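Saturday, late

I have spent the day sorting bowls, a sentence I did not expect to write at my age. There are 30 people coming in September for Bahman's send-off and I have, in a weak moment, offered to do the fruit and the soup.

The red glass ones came from Naseri, the shop by the bus station that sells lamps, mops and wedding gifts from the same shelf. They have scalloped edges with a gold trim, and my mother would have kept them behind a locked door. I put them out on the round table, on the purple cloth with the little flowers, next to the disposables. The disposables did not come off well. 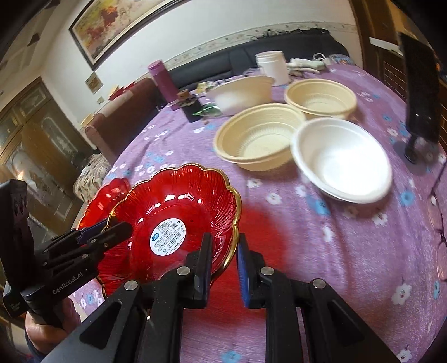
How do you get a price sticker off glass without leaving that gray gum behind? Warm the glass with a hair dryer, peel slowly from one corner, and rub whatever stays with cooking oil before washing.

I copied that from the back of an old calendar and I intend to believe it. The gold trim worries me more. Gholamreza Najafi, consulted by phone, says gilt and dishwashers are old enemies, so it will be hand washing, by me, at midnight, while the guests drive home.

He also says I should forget glass and buy a pack of 100 foam bowls like a normal person. I told him soup in foam tastes of packing material. He said his soup always had, and hung up to watch the game.

Still to decide: grapes or plums. Plums look better against red but they roll. Also need ladles, napkins, and somewhere to put the coats — the hall hooks gave up in the spring and I have been pretending not to notice.

Bed now. The bowls can stay where they are until breakfast.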